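Ashraful Fakir
Tuesday, November 19, 2024

Thread. I've been told for years that everyone needs a "declutter weekend". I have now done one, under protest, and I have doubts.

The book my sister lent me says you should own 100 things. One hundred! Does a box of screws count as one thing or the whole hundred? The author doesn't say. He does say he lives out of a rucksack, and he plainly has a mother with a loft.

Then there's the rule that if you've not used it in 2 years, it goes. Fine for trousers. Rubbish for a tap spanner. I've needed mine once since we moved to Zisstead, and that was at eleven at night with water coming through the kitchen ceiling.
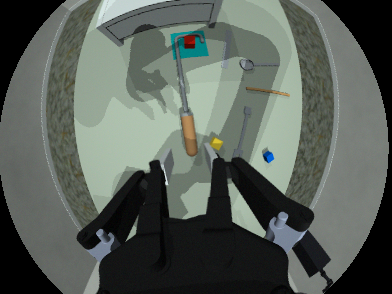

Tools and small cubes on a green tabletop. Try telling me which ones "spark" anything.

Had a look at what the professionals charge. There's an outfit over in Iltbridge that wants £35 an hour to stand in your spare room and ask how you feel about a lamp. I feel it's a lamp.

You also have to buy things to own fewer things. Labels, tubs, little trays for inside the tubs. I went in for bin bags and came out with a Jastex drawer divider that doesn't fit the drawer. So that's one more item for the hundred.

And where does it all go? My local charity shop stopped taking books in February. The tip wants you to book a slot. Half the "after" photos online must have a very full car parked just out of shot.

My neighbour Vilmos Sárközi did the full programme last winter, two thousand pounds' worth if you count the new wardrobes. He's been round since to borrow a ladder, a stapler and the good scissors. Lovely man. Very tidy house. 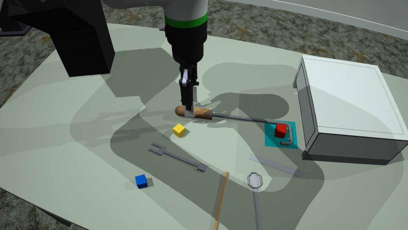

Long hook, brown handle. By the book, that's one off your hundred.

In fairness, I did find my passport. Also three phone chargers for phones I can't remember owning, and Jakab's school tie, which he left school without.

Total removed after two days: one bag of clothes, a broken toaster and the book, which has gone back to my sister. She says she doesn't want it either. It's on the hall table if anyone's passing.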